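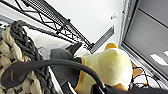
By Hortensia Palomino, Kustden press office | 7th April

Kustden opened its Trutow workshop to visitors for a robot demonstration, and the company is making no big promises. The job on show was toy pickup, with a yellow plush and a braided rope basket.

"A plush toy is soft and has no good edges, so I wouldn't call this solved," said Efraín Castaño, who runs testing. "I've seen too many demos that fall apart in a real living room."

Kustden has logged 136 practice runs and will not publish a success rate before December. Guests were invited to bring their own toys to the next open day. No price or sale date has been set.

Press contact: Gilberto Ayala, Kustden.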